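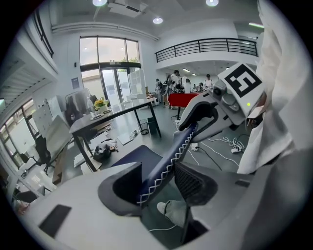
Interior Spaces, Handout 4: Daylight and Big Open Rooms

Hi all, handout four already! Last time we did small rooms with one window, so now I want us to get greedy and talk about large open workspaces, the kind with a high ceiling and an upper level looking down on everything. I love these rooms, and I also find them really tricky to draw.

Start with the windows. Tall glass throws light a long way in, and if there are trees outside you get a softer, slightly green light for a good part of the year (go look in October, then again once the leaves are down). Walls and ceiling matter just as much. White paint bounces daylight back into the corners, so you can often leave the lamps off longer than you'd think.

Ceiling lights next. Round recessed ones disappear nicely into a white ceiling, but from way up high they spread out a lot by the time they reach a desk. Linear strips give a more even wash. Plenty of rooms mix the two, and I'm fine with that in your plans as long as you show me which switch runs what!

Railings: a mezzanine needs one, and black metal reads as a thin line against white. Draw it at the right height, please. Joana Guerreiro's plan last term was gorgeous except that her railing came up to my knees.

Storage: open cube shelves are great for marking off an area near a door, but keep them clear of the door swing, especially with double doors.

For next class: sketch one big room you know, mark every light source, and bring it to Room 207. Vasco Figueiredo has the spare tracing paper if you run out.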